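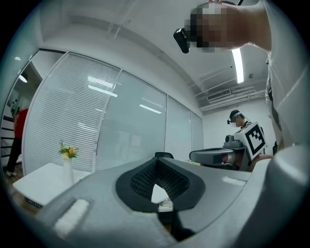 Grippers out, head cameras on, flowers holding the fort.

Since November my job at the Falwood office has been teaching a machine to do my job. We each owe Feter 200 goes a week at picking things up and putting them down. I managed 13 before my wrist complained. Management says the robots will free us for more interesting work, and has yet to name any. Meanwhile we've all become terribly polite about handing over a mug, slowly, handle first. My husband finds it unnerving at breakfast.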